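**Zivmont Media: Editorial Standards Meeting, Entertainment and Society Desk**

Minutes of the meeting held November 30, 2024, Ristdale office, main conference room

**Chair:** Rakiya Aliyu, Standards Editor

**In attendance:** Entertainment Editor; Deputy Entertainment Editor; Copy Chief; Photo Editor; Audience Manager; Reader Correspondence Editor; outside counsel from Hughes (by telephone, items 3 and 4 only)

**Apologies:** Managing Editor

## 1. Minutes of the previous meeting

The minutes were approved with one correction. Under "Syndicated Copy," the words "may be reviewed" were amended to read "must be reviewed." The Copy Chief asked that the corrected version replace the one now in the shared folder.

## 2. Matters arising

The Photo Editor reported that the agency agreement for red carpet coverage has been renewed on the existing terms. The agency has declined to supply location details for pictures taken outside private homes. It was noted that the desk's own rule on addresses applies to these pictures regardless of what the agency supplies.

The Audience Manager had been asked to report on newsletter subject lines. The report was not ready and was carried over to the next meeting.

## 3. Headlines on syndicated celebrity stories

The Chair introduced the paper circulated before the meeting. Stories bought from outside services are now passing through the Lilteck publishing system with headlines written by the supplying service. Several of these headlines had stated a claim as fact where the story attributed it to a single unnamed source. In one case, reader complaint 1168, the headline said that a television presenter had left her husband. The story said only that friends were concerned about the marriage. The headline remained on the site overnight and was changed the next morning.

The Entertainment Editor accepted that the headline should not have run. The overnight shift has one editor, who is also responsible for the sports pages during that time. The Entertainment Editor did not consider it practical to rewrite every headline by hand at present staffing.

Counsel advised that a headline and the story beneath it will often be read separately, particularly on a phone, and that an accurate story should not be relied on to cure a headline that overstates it. Counsel further advised that quotation marks around a paraphrase present a risk of their own and should be reserved for words that were spoken or written by the person named.

The Audience Manager observed that rewritten headlines are sometimes longer and are shortened automatically on the home page. The Copy Chief responded that the shortened form could be entered separately in Lilteck, and that few editors appeared to know of the field.

After discussion it was **agreed**:

- that syndicated stories making a claim about a named person's marriage, health, or finances be held until an editor has approved the headline;
- that the hold apply overnight as well as during the day;
- that quotation marks in headlines be used for direct quotation only.

The Entertainment Editor asked that reservations about overnight staffing be recorded.
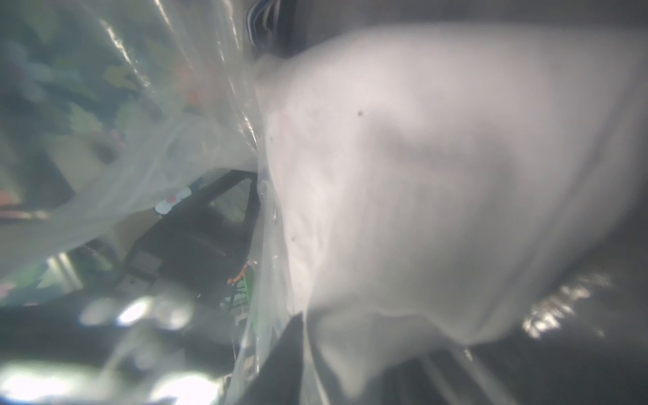

*White fabric and a clear plastic bag.*

## 4. Corrections and clarifications

The Reader Correspondence Editor presented the current procedure. A correction to an entertainment story is placed at the foot of the article and in the weekly corrections column. Complaints are acknowledged on receipt, and the target for a full reply is nine business days. The target has been met for complaints sent through the web form. Complaints sent by letter have taken longer, as they are first opened at the Hughes office where they mention legal action.

Counsel agreed to forward scanned copies on the day of arrival.

The Chair proposed that where the error is in the headline, the correction should stand at the top of the article. The Deputy Entertainment Editor asked whether this would extend to spelling errors. The Chair confirmed that it would not, except in the case of a person's name.

The proposal was **agreed**.

Counsel left the call at the end of this item.

## 5. Unnamed sources

The Copy Chief asked for guidance on the terms "insider," "pal," and "source close to." It was felt that "pal" should be discontinued. No decision was reached on "insider." The Deputy Entertainment Editor will draft a short note for the style guide, to include the requirement that the identity of any unnamed source be known to at least one editor on the desk.

## 6. Training

A session on headlines and attribution will be offered in December. The Ristdale training room holds 20, and the session will be repeated if demand requires it. Freelance editors are to be invited and paid at the usual shift rate.

## 7. Any other business

The Photo Editor asked whether pictures of celebrities' children may be used where the parent has posted them publicly. The Chair ruled that the existing policy stands, and faces are to be obscured unless consent has been given in writing.

## Actions

| Action | Responsible |
|---|---|
| Replace previous minutes in shared folder | Copy Chief |
| Set up headline hold in Lilteck | Copy Chief |
| Report on newsletter subject lines | Audience Manager |
| Revise corrections procedure | Reader Correspondence Editor |
| Draft note on unnamed sources | Deputy Entertainment Editor |
| Arrange December training session | Rakiya Aliyu |

The next meeting will be called by the Chair once the revised corrections procedure has been circulated.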